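Kollport releases Plukia 6 with new grasp planner

Kollport has released version 6 of Plukia, its control software for robot arms that pick and place packaged goods. The update went out to existing customers in August and is a free download for anyone with a current licence.

The main change is in the grasp planner. Earlier versions scored each object separately and then checked whether the arm could reach it. Plukia 6 does both in one pass, using the wrist camera's view and the arm's current position, and plans again if the view changes while the arm is moving. Kollport says a new plan now takes 300 milliseconds on its standard controller.
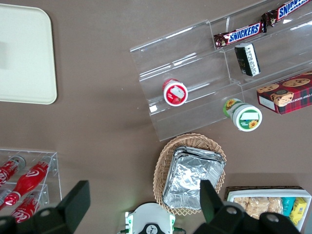 Clear plastic and shiny wrapping have been a weak point for depth cameras, which often return gaps or false surfaces. The new version fills in missing depth from the colour image and marks those areas as uncertain - the planner can then slow the approach or pick a different angle. Operators can set how cautious it should be for each work area.

The company tested the release at its site in Brendon, running 2,736 picks on mixed table layouts of snacks and drinks. It has not published the success rate, but says a full report will follow.

Plukia 6 also adds a replay tool, which shows the camera view next to the planned path so that a failed pick can be checked step by step. Logs can be exported to Lumanlan, the company's simulator. The controller needs at least 16 GB of memory, and configuration files from version 5 have to be converted before use.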